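Wollier Parish Finance and Property Council
Minutes of the regular meeting, Sep 7, 2022
Parish hall, lower level

The meeting opened with a prayer at 7:00 p.m. A quorum was present. The pastor attended for items 1 through 5 and then left for a hospital call.

1. Minutes of the previous meeting
Approved with one correction. Under item 4, "cemetery road" should read "cemetery gate."

2. Review of collection procedures
The diocese has asked every parish to confirm in writing how Sunday collections are handled between the church and the bank. The chair read the letter aloud. Our present practice is that two ushers carry the baskets to the sacristy, the money is bagged without being counted, and the bag goes into the safe until Monday. The diocese wants numbered tamper-evident bags and a log with two signatures for each Mass. It also wants the counting teams to rotate so that no two members of one household count together.

Members agreed with all of this. There was some discussion of the 7:30 Mass, where there are often not enough ushers. It was noted that a reader or choir member may sign the log in place of an usher.

Motion: To adopt the diocesan procedure starting with the first Sunday of next month, and to buy 500 numbered bags. Seconded. Carried, none opposed.

3. Bequest for the Plirkport mission chapel
The parish has received $2,027 from an estate, left "for the upkeep of the chapel at Plirkport." The question was whether this can go into the general fund and be paid out as bills come in. The attorney's advice, received by e-mail, is that it must be kept apart and spent only on the chapel. The bookkeeper will open a restricted line for it. The family has asked for a short letter stating how the money is used, and the pastor will write it once the work is chosen.

Two uses were suggested: repair of the side door, and repainting the window frames on the north wall. One member felt the door should come first — it does not lock properly and the chapel has been found open twice this summer. Tabled until there are quotes for both.

4. Lower-level rooms
The floor in the lower level was looked at before the meeting. Room use forms for the fall are due back at the office by the end of the month. Groups that have not returned a form will not be held a place on the calendar. Keys signed out before the summer need to be signed out again.

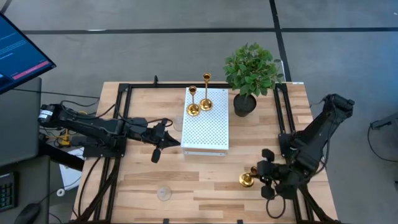 Wooden tabletop and gray floor with black tape lines.

The rate for outside groups stays at $70 per evening. A proposal to raise it to $87 was discussed. Those in favor pointed to the heating bill from last February. Those against said that two of the smaller groups would probably stop coming. No motion was made. The matter may be brought back with the budget.

5. Question about the Patrício fund
A parishioner wrote to ask why the Patrício fund, set up for funeral meals, does not appear in the yearly statement printed in the bulletin. The bookkeeper explained that it was folded into the line for "parish outreach" when the accounting software was changed. No money was moved out of it. The council agreed that it should be shown by name, as it was before. A corrected statement will be printed in the bulletin, and the parishioner will get a written reply from the chair.

It was asked if any other funds had been combined in the same way. The bookkeeper will check and report.

6. Roof over the sacristy
Rultero has inspected the flashing and will send a written estimate. They think the leak comes from the valley and that the shingles can stay — this will be confirmed in the estimate. The bucket in the vestment closet is to be emptied after each rain until then.

7. Other business
The council still has one open seat. Names may be given to the parish office.
Copies of the diocesan letter are available from the secretary.

The meeting closed with a prayer at 8:50 p.m. The next meeting will be in the same room at 7:00 p.m., date to be printed in the bulletin.

Submitted by the council secretary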